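Commentary audio missing from live stream – Drarnstead v. Caldeira
Status: Resolved
Reported by: Zyanya Sandoval, Match Broadcast Desk

The English commentary feed dropped out at the start of over 16. Crowd sound and the stump microphones were not affected. Viewers on the Plosten app heard no commentary for 3 minutes.

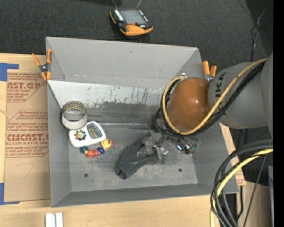 The desk moved both commentators to the backup line, and normal audio returned before the next wicket. Wellington Lopes reviewed the mixer log and found that channel 2 had been muted by a saved preset – the preset has been removed. The full 20 overs will be posted with corrected audio.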